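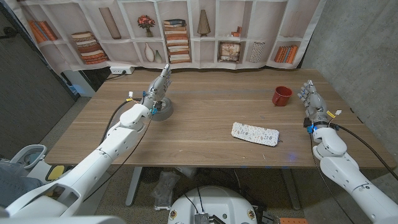 4.2 Button-mashing and the middle of the ladder

Figure 3. Two white robot arms reaching over a wooden table, with a roll of grey duct tape under the left hand.

I went into this part of the study with a grudge, I'll admit. I've played one-on-one fighting games since I was small enough to need a cushion on the chair, and I've lost to more button-mashers than I care to remember. So when Raghavendra Alva and I got hold of the match logs for Hollis, I wanted to know whether mashing really works or whether it only feels that way when you're on the wrong end of it.

We had 2,672 ranked matches to go through, all played on the May build (the one before the throw range was shortened, which matters a good deal for what follows). We left out anything that ended in a dropped connection, and mirror matches too. What remained was 2,000 matches. Section 3 has the full filtering rules, so I won't go over them again.

Deciding what counts as mashing took us far longer than the sums did. Our first go was just inputs per second, but that caught several very good players who tap nervously while they wait for a round to start - I do it myself. Yusri Hidayat suggested looking at inputs made while the character couldn't respond, during a knockdown or halfway through a slow kick, say. We call these dead inputs. A player went into the mashing group if more than 33 per cent of their presses in a match were dead ones. It's a blunt line to draw, and I'd be happy to see somebody draw a better one!

With that settled, the answer came out fairly plainly. In matches between a masher and a non-masher of the same rank, the masher won 43 per cent of the time. That's worse than a coin toss, but a lot better than the forum regulars would have you believe, and it squares with what Walczak told us in his interview: he doesn't mind losing to a masher, he minds not knowing why he lost.

The choice of character made a bigger difference than I'd expected. Mashers did best with Skimon, whose light attacks all run into each other without any timing to speak of, and they did terribly with Turimville's two grapplers, where a throw needs a half-circle and a bit of patience. Stages mattered too, or one of them did. Fleltport is narrow and has walls at both ends, so a masher who gets you into the corner can keep you there (I have been kept there). I'd have liked to split the results by stage and character together, but some of the pairings had hardly any matches in them and I didn't trust what I was seeing.

We also can't say much about practice. The logs don't tell us how long anyone had owned the game, and a fair few of our mashers may simply have been new. Ekrem Kırmızıgül is working through the tutorial records now, and we come back to his early results in 4.3.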